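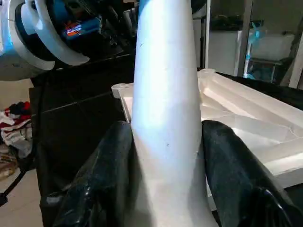

The tour of the Skotwood candle works starts at ten in the morning, in a parking lot, under a sign telling you not to park there. I had driven an hour and a half for it. My interest in candles is modest. I own several, all of them gifts, and I light them when the power goes out and at no other time. But Skotwood has run an open day every May for as long as I have lived in the county, and I had run out of reasons not to go. I also had in my head a certain idea of a candle, the tall white kind that tapers, smooth all the way up and wider toward the bottom, the kind that stands on a table at a wedding and makes everyone nervous about their sleeves. I wanted to find out how you get a thing into that shape. I can report that I now know, and that it took most of a day.

There were 14 of us in the ten o'clock group. We were given hairnets and a sticker with the word VISITOR on it, in case the hairnets left any doubt. Our guide had been with the company a long time and had the calm of someone who has answered every possible question about wax, including the one about bees, which a man in a fishing vest asked before we had got through the door. (No bees. It's paraffin, mostly, with something added to stop it from bending in summer. He was visibly let down and stayed that way until lunch.)

The melting room comes first. It is hot in there, and it smells like a church that has been turned into a gas station. The wax arrives in slabs, which go into a tank the size of a delivery van, and from there it travels by heated pipe to wherever it's wanted. If the heat in the pipe goes off overnight, the pipe becomes one very long candle. This has happened. Our guide would say only that it took the better part of a week and a great many hair dryers, and then she moved us along.

Now, the dipping. I had pictured dipping as something done by hand by a person in an apron, and there is in fact a person in an apron, but she is at the end of the building next to the gift shop and her candles cost three times as much. The real dipping is done on racks. The wicks hang down in rows, a little weight on the end of each, and the whole rack goes into the wax and comes out again, and then it hangs there and cools, and then it goes back. Each dip adds a skin you can barely see. A standard dinner taper takes 40 dips. You stand behind a yellow line and watch a rack go down and come up and you think, well, that was interesting, and then you understand that you have seen one.

The taper, it pleased me to learn, more or less makes itself. Wax runs down before it sets, so the bottom of the candle ends up fatter than the top. I had assumed there was a mold. There are molds for the cheaper ones, and our guide spoke of them the way some people speak of boxed wine.

We were allowed to handle some finished tapers, with cotton gloves on, because a bare thumb leaves a mark in fresh wax that no amount of polishing will take out. A tray of rejects sat beside them with the reasons written on cards. Specks. Bend. Off-center wick. Thumb. I looked at the specks tray for a long time and could not find anything wrong with half of it. I would make a terrible inspector. The woman who does it for a living glanced over from her bench, picked two out of the good tray without getting up, and dropped them in the bad one.

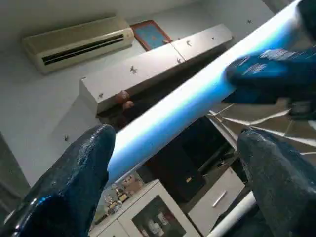
Lunch was included in the ticket, and the ticket was free, so I'll keep my remarks short. It was a sandwich. There was a choice of sandwich, but the ten o'clock group was the second to be fed, and the first group had already done the choosing. The coffee was good. We ate in a meeting room with a framed map of the old works on the wall, back when the company was over in Ritchie and had its own railroad siding. Ritchie lost the factory, then the railroad, and now has a very nice bike path, which runs past both of the places where they used to be.

In the afternoon you get the history talk, and I'd advise you to sit near the back, because the projector is loud and the chairs up front are lower than they look. The short version is that Skotwood made candles for miners, then for churches, then for nobody much for a good thirty years, and then somebody in the sales office noticed that people would pay real money for a candle that smelled like a sweater. The scented side is sold under the name Jesar and is kept in a separate building. You can tell which building from the parking lot, with your windows up.

We walked through it in a hurry. That week they were pouring something called Plolteo, which the label describes as a coastal breeze. I grew up on a coast and recall more in the way of diesel and bait, but I suppose there's a limited market for that. The fishing vest man bought four. He said they were for his sister, and perhaps they were.

The part I liked best wasn't on the schedule. At the back of the main building there is a small room where they burn candles all day to see what they do. Each one stands in its own little stall with a clock over it, out of the draft, and someone comes by and writes down whether it's dripping, leaning or smoking. It was the only quiet place in the plant. Our group went silent when we walked in, even the two children who had been arguing over a hairnet since the melting room. I asked how many they burn in a week and was told 300, and that no, staff don't get to take the stubs home. The stubs go back in the tank. I asked whether the job was restful. The young man with the clipboard considered it and said it was until the air conditioning came on.

The gift shop closes the loop, and there is no way out that doesn't pass through it. I went in firmly resolved and came out with a box of seconds, white, ten inch, at a price I won't complain about. The seconds are the thing to get. They have a shelf to themselves at the far left, behind the novelty owls, and by 3 o'clock it was mostly bare.

Some practical notes for anyone going next year. Wear shoes you don't love, as there is wax on the floor of the dipping hall and it comes home with you. Book the early slot if you care about sandwiches. The restrooms are in the office building and nowhere else, and it's a longer walk than the map suggests. Don't leave your purchases in the car while you stop for pie in Ritchie on the way home, even if the day seems mild. Mine are now bent, all of them the same way, and I've put them in the window where they seem to be looking at something down the street.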